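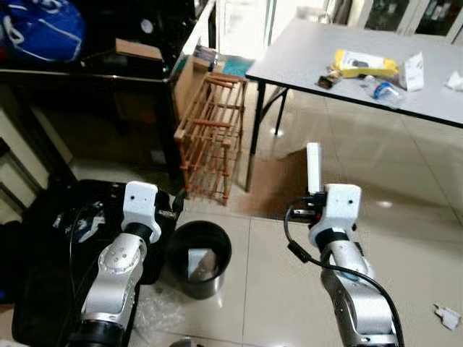
Six weeks with the Flovow parallel gripper and I'm still finding reasons to like it! I bought a pair for our two-arm rig, replacing the old Ronditz set. My test is tidying a folding table, the usual junk: a water bottle lying on its side, a yellow package, a crumpled tissue. Soft, slippery and boxy things all in one go.
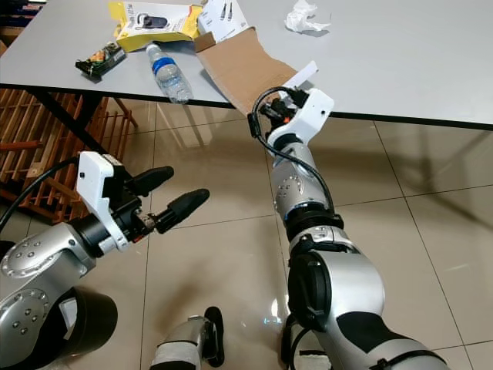
Right gripper on the cardboard flap, left one open.

Cardboard was where the Ronditz always let me down. I set the Flovow to force level 3 and left it there all month (the Tandia controller goes up to 8, which is way too much for thin board).
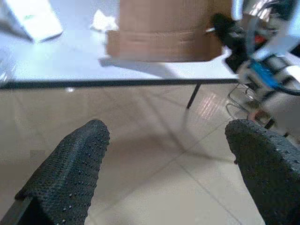
Swapping pads takes one hex key, and the wrist camera kept its calibration afterward. Love that. My one gripe is the cable, which wants a longer lead and a proper clip.

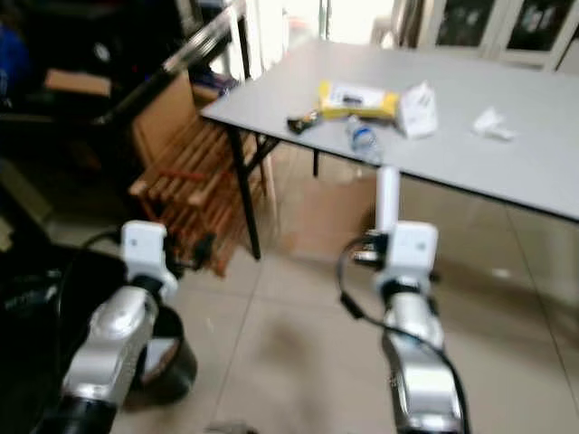

Both arms at the table, cables looping off the grippers.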